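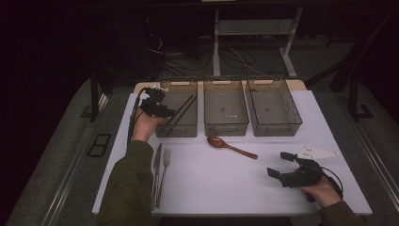
A participant from the first round wrote to us that the sessions were fine but the call had been way too vague, she had no idea until she got there that we'd be talking about tariffs and local jobs and would have read up a little, or maybe stayed home. Fair. So more detail this time.

CALL FOR PARTICIPANTS
Trade, Prices and the Local Vote: discussion groups and survey
Grevwood Center for Political Economy, Unarmont campus
Posted 2019-02-08

Short version. We need 174 adults from Stavville and the towns near it to take a survey and sit in on small group discussions about trade, prices, jobs and how people decide who to vote for. Paid. Sessions start in March. No background in politics or economics needed. If you have strong opinions, great. If you have none, also great, please don't screen yourself out.

What the study is

We want to know how people connect what happens to prices and jobs where they live with what politicians do, or don't do, about trade. A lot of research uses national polls for this. Useful, but a poll gives you a box to check and moves on. We want to hear the reasoning. Who do you credit when a plant expands? Who gets blamed when one closes? The mayor, the governor, the president, the company, another country, all of the above? Does the answer change if you know somebody who worked there?

This is university research. Not a campaign, not a party, not a company. We are not going to try to sell you anything or change your vote. We don't share contact information with anybody outside the project team.

What you'd be doing

One survey, online or on paper, your pick. Then 4 group sessions, evenings, at the D'Amico Building. Same group each time as far as we can manage it. A moderator asks questions and mostly stays out of the way. Sessions are audio recorded and transcribed, names taken out of the transcripts. After the last session there is a shorter follow-up survey and then you're done.

You can skip any question. You can leave a session early. You can quit the study whenever you like, keep what you've been paid up to then, and you don't owe us a reason.

Who can take part

Must be 18 or older. Must have lived in Stavville or a neighboring town for the past 5 years. This is the one we get asked to bend and we can't, the whole design depends on people having been here through the last couple of local elections. You don't have to have voted in them. You don't have to be registered. You don't have to be a citizen either, please pass that on, we had trouble last time getting noncitizen residents and their answers matter for the question.

Not eligible: current elected officials, paid campaign staff, employees of the Center, anybody who was in the first round (sorry! we liked you). Students at Unarmont are OK if they meet the residency rule. Only one person per household.

We especially need

- people working in or laid off from manufacturing, warehousing, trucking
- small business owners who buy stock from overseas
- farmers and farm workers
- retirees, daytime group possible if there's enough interest
- people who don't follow the news much
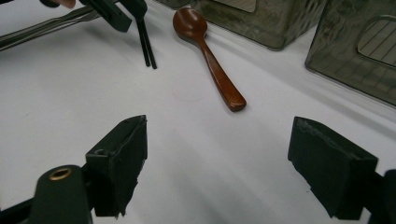

Some of the survey is about politics straight out and some of it is about shopping. The shopping part puts people off when they first see it so a word on that. We give you an everyday item and ask what you would pay for it, then tell you where it was made and ask again. Then we tell you there's a new import tax on it and ask who you think ends up paying. Take a wooden spoon, reddish brown, glossy finish, long handle. What's it worth to you? Does it matter if it came from a shop down the road or off a container ship? Would you pay extra for the local one, and would you be annoyed if a law made you? No trick to it and no right anwser. What people say at the store and what they say about trade policy don't always line up and we want to see where they split.

Pay

$83 for the full study, in installments, part of it after the first survey and the rest session by session. Check or gift card. Checks take longer, they go through the university and we have no control over how fast. Bus fare or parking covered, bring the ticket stub. We can't pay for child care directly but there is a supervised room next to the meeting space, tell us ages ahead of time.

You may have to report the payment as income. Ask whoever does your taxes, we can't advise on that.

Getting there

D'Amico Building, side entrance, the front doors lock in the evening. Ramp and elevator at the side entrance. Lot behind the building is free after business hours, the one across the street is NOT and they do ticket. Coffee, water and something light to eat at each session, let us know about allergies.

Language

Sessions are in English. The survey is available in Spanish as well, and if we get enough Spanish-speaking participants for a group we will run one. Say so when you sign up even if your English is fine and you would just prefer it.

Privacy

Your name and your answers are kept in separate files. Published results will talk about groups of people, and any quotes from the discussions will have names and workplaces removed. It's a small area though, and other members of your group will hear what you say. We ask everybody to keep it in the room but can't promise they will. Think about that before you sign up with your boss's neighbor.

The study was reviewed by the university ethics board. A copy of the full consent form will be mailed to you before the first session, read it, bring questions.

How to sign up

Call or stop by the Grevwood Center front desk, or fill out one of the cards at the Stavville public library (next to the tax forms). Leave a name, a phone number and the best time to reach you. We'll call back with a few screening questions, takes a couple minutes. If we don't get you we will try again, please check your voicemail is not full.

Places are filled as people qualify, but we hold some back so that we don't end up with a room full of folks from one neighborhood. So you might be wait listed even if you're early. Not personal.

Evening spots went first last time. If you can only do certain evenings put that on the card, otherwise we'll asume you're flexible and place you wherever there is room.

Groups and churches, union halls, etc: we can send printed flyers, ask at the desk. We can't come out and give talks before the study is over, it would mess up the results. Happy to after.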